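Kitchen tips: showing the arm a job by hand or by remote

We have kept a page of these at Hanby for people who are new to teaching a kitchen arm. They come from the practice kitchen, which runs on screen, and from the test kitchen at Groscombe. Most of them work in either place. Last tidied up on October 13, 2025.

Before you start

Say the job out loud in one sentence. "Put the carrot on the plate" is a job. "Sort out the vegetables" is four or five jobs, and you will do them in a different order each time you show them. The arm learns the muddle along with the rest.

Clear the things you don't need. A tea towel left near the sink will end up in every showing, and the arm may take it as part of the task.

Put the plate where the arm can get to it with the elbow still bent. If you have to stretch the arm out straight to reach, move the plate.

Do one dry run and throw it away. Everybody's first go is stiff.

Leading the arm by hand

Hold it above the wrist with one hand and at the elbow with the other. If you pull from the gripper end only, the elbow swings wherever it likes and you get a different path each time.

Stand to the side. Marin Perić used to lean over the worktop from the front, and his showings all had an odd detour in them where the arm went round his shoulder.

Stop for a moment before you close the fingers and again before you open them. Count to 2 in your head. Those small pauses make it much easier to cut the recording into steps afterwards.

Don't correct a bad grip halfway. Set the food down, go back to the start and do it again.

Using the remote

Turn the speed down. We use 65 per cent for reaching across the worktop and drop lower than that for the last bit, when the fingers are close to the food.

Move in one direction at a time until you are used to it. Across, then down. Vesna Zupan can do both together and turn the wrist as well, but she has put in a lot of evenings.

Use two views if you have them. From straight in front it is very hard to judge how far the fingers are above a tray, and you will either stop short or press down into it. A view from the side settles it.

Take your thumb off the stick before you press the button for the fingers. On the Sello handset the two are close together, and a small nudge as you let go will roll anything round off the plate.

If the picture lags, wait for it. Chasing a slow picture makes you overshoot, then overshoot back.

Choosing the food

Start with something firm and a bit long. Carrots are good. Beans and other thin stalks are a nuisance one at a time, so treat a bundle as one thing and pick it up across the middle. Soft tomatoes can wait until the closing force has been set properly.

Change how things lie. Turn them, swap ends, shift them a hand's width.
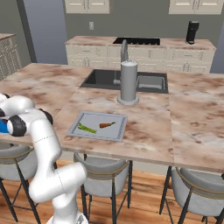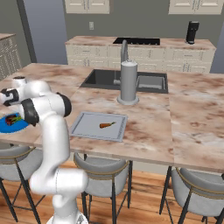

Write down how each piece is lying before you begin, in a few words, and keep the note with the recording. We skipped this for most of February and ended up with 239 showings that Živko Vukčević had to sort by watching every one. The note can be very short. For the carrot in the first of the two views above, "on its side, tip right, greens to the left of it" would do, and for the second, "tip left, on the slant". With notes like that you can see at a glance that you have the tip pointing both ways, and which way you still need more of.

Showings that go wrong

Keep them, in a folder of their own, with a word on what happened: dropped, missed, knocked the tap. Mirsad Nikolovski goes through ours when we change the grip settings, and a folder full of "dropped" tells him where to look first.

Don't keep one that succeeded by luck. If the food bounced and landed on the plate anyway, it goes in the same folder as the misses.

Finishing up

Bring the arm back to its resting position before you stop recording. If you stop with it hanging over the sink, the next person has to begin from there, and their start won't match anybody else's.

Real food doesn't last. A carrot that has been gripped twenty times goes bendy and splits, and a bendy carrot needs a different grip. Put out a fresh one after the tea break and compost the old one.

Wipe the finger pads with a damp cloth and dry them. Carrot juice leaves a film, and the pads slip the next morning.

Corrections and additions to Anas Dabbas, who looks after this page.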